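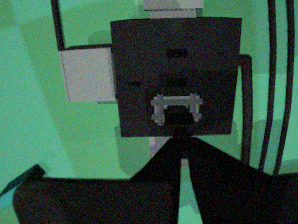 Talix wants robot arms on the night shift at its Vanurbridge parts depot by August, and says the 40 people who work there have nothing to fear. Some of them would like that in writing.

The arms will lift and move the heavier housings, a job now done by hand. So far most of the training has taken place in simulation, using software from Onuoha. Talix says its virtual arm has completed 2000 lifts. How many of those it fumbled, the company would not say.

"It means less bending and fewer bad backs," said operations manager Thibault Lecomte. "Our staff will move into supervising roles."

What a supervising role pays has yet to be settled. Nor is it clear how many supervisors a row of arms needs at three in the morning, when the whole point of the thing is that it runs by itself.

Chun-hung Kao, a picker on the night shift, has seen the demonstration. "It looks fine on a screen," he said. "Our boxes come in dented, with tape hanging off. I asked who clears it when it jams and they said we do."

Talix made similar promises at its Drosa site, where 5 night jobs went within a year – all of them, the firm says, through people leaving by choice. Talks with staff resume on Monday.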